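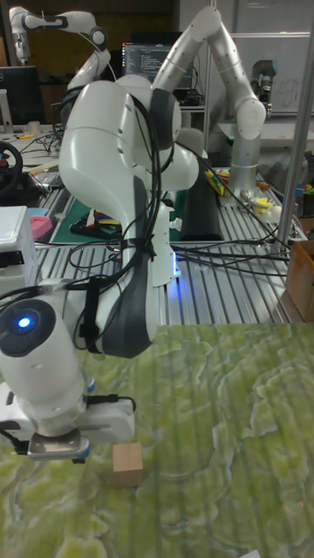
One small wooden block, unpainted, on the green and yellow.

Sorkstead > Gallery > Surfaces > The Green

Welcome to the quietest page in the gallery. Visitors who came for the painted trays should go back a level, where Anjana Bhuiyan has arranged them by colour and written something pleasant under each. This page is given over to a patterned surface and a cube of wood.

The pattern first, as it takes up most of the room and nearly all of the conversation. It has been called marble, moss, pond, and (by Edeltraud Rieger, who had only come in to return a kettle) the floor of a very expensive aquarium. I lean towards moss in the mornings and marble after lunch. The yellow comes through in veins and swirls, and there are faint streaks running up and down that you stop seeing after a week and then can't stop seeing again. The official name in our stock book is Hellwig, after the street where we found the sample. No one has ever called it that out loud.

We went to choose something plain. I would like that recorded. Benedikt Reinholz had a list with the word GREY on it, underlined, and came home with this, on the grounds that grey shows everything. He is right that the green doesn't show much. A dropped pencil shaving can live on it undisturbed until January. So can a washer, a bit of cork and the small screw you need to finish the job.

Pale wood is the happy exception. The block is light brown and bare, with no paint on it, and it stands out against all that swirling like a sugar lump on a billiard table. We tried darker pieces in the spring and spent an afternoon patting the surface with flat hands.

About the block, then. It is a cube, or cube enough for our purposes. Melaniia Ostapchuk wanted to paint the whole lot of them in the Stakitz colours, which are orange and a blue nobody could agree on, and drew up a very handsome chart. The chart is still on the wall. The blocks got as far as a cardboard box marked FOR PAINTING and then, one at a time, got out of it again. I have come round to them bare. You can see the wood, they don't stick to each other in warm weather, and if one goes under the cupboard it's not a tragedy.

People ask what the blocks are for. Mostly they are for picking up and putting down, and anyone who thinks that's a small subject has not shared a workroom with Eckhard Wiegand. He likes a block set square to the edge. I like it wherever it lands. On a pattern with no straight lines worth mentioning, neither of us can prove a thing, and this has done wonders for the peace.

A few practical notes for those who write in. Wipe the green with a damp cloth and leave the spray in the cupboard. Tea comes off; we have tested this more often than we meant to. Don't photograph it under the old yellow lamp unless you want the moss to look poorly. And we don't sell it by the piece. The Flotis page has a plainer range for sensible people, and they tell me it comes in grey.

Spare blocks are in the biscuit tin by the door. Please put the lid back on.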